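**Cloth placemats: worth the laundry or not?**

**plumcellar**, 2019-11-20

We moved into the Drundach place in May and inherited a dining table with a finish that takes a ring if you so much as think about coffee. My partner wants cloth placemats. I grew up with the wipe-clean kind that smelled like a pool toy and lasted until the Sun went out.

Cloth looks better, I'll give it that. But there are eight of us at the table on holidays and I am the laundry department. Does anyone use cloth every day and still like the people they live with?

**gravyboat_captain**

Every day for years. You're picturing white linen. Buy a color that's already the color of your dinner. Ours are rust and mustard, and a spill of chili just joins the team.

Wash them with the towels, skip the softener (it makes them repel water, so the spill rolls right onto the table you were trying to save), and pull them out damp. I own an iron. I believe it's in the garage.

**ninth_fork**

Counterpoint: cloth does nothing for a finish like that. A single layer of cotton soaks through in the time it takes to say "whose glass is that." You want felt or cork underneath, and by then you've built a mattress.

Get a table pad, put whatever you like on top, and stop asking a napkin to do a tarp's job.

**gravyboat_captain**

Or fold them. A bigger cloth folded over gives you the extra layers, and it costs exactly nothing. When one side is stained you turn it over and you're a tidy person again.

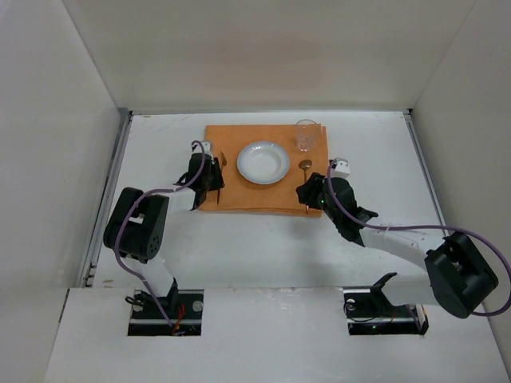 Orange is the other one I'd recommend, by the way. Tomato sauce goes on it and more or less retires there. Plain white plates look good against it too, so you don't need to buy new dishes, whatever the catalog tells you.

**ninth_fork**

Folded cloth slides. I have watched a full bowl of soup depart on one.

**plumcellar**

The fold idea is tempting, and also I now have soup anxiety. What about fabric? Citero has a cotton set and a linen set, and the linen costs what I paid for my first bike.

**mrs_trivet**

Skip linen unless you enjoy the crumpled look, which I'm told is a look. I had the Citero cotton ones and they shrank into coasters. Tomoana makes a heavier weave that has held up better for me, though the blue ran and I had aqua dish towels for a year.

Measure your table first. I bought 14 of the large ones for an oval table and the corners hung off like dog ears.

**dr_crumb**

Everyone here is skipping the real question, which is why the table gets a pass. Refinish it! One weekend, a can of Finen hardwax, done. Then eat off it like a farmer.

**plumcellar**

The last person who said "one weekend" to me was talking about the bathroom. We are still brushing our teeth in the kitchen.

**ninth_fork**

Table pad.

**mrs_trivet**

He does have a point about the pad, and it pains me to type that. Felt side down, though. I had mine upside down for most of a winter.

**plumcellar**

OK. Pad for holidays, folded cotton for regular nights, something in the orange or rust family. Partner has agreed on the condition that I don't call it "stain colored" in front of guests.

**gravyboat_captain**

The word is terracotta. You can charge double for it.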